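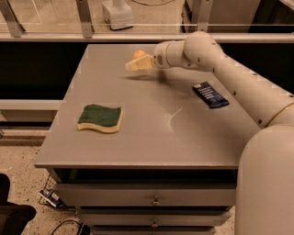 January, after supper. Went to the Tesisent open day with Aaliyah and came home less impressed than the brochure wanted me to be. We stood 30 minutes for a white arm, a sponge, a wrapped bar and an orange ball the size of nothing much. The fellow from Tesisent kept saying "imagine this in your kitchen." I tried. My kitchen has more than three things in it, and none of them stay where I put them.

Asked what it costs to run and got a colour pamphlet. Aaliyah thinks I'm too hard on them. Maybe. Parking was 12 dollars. Must ring Baidoo about the gutter tomorrow.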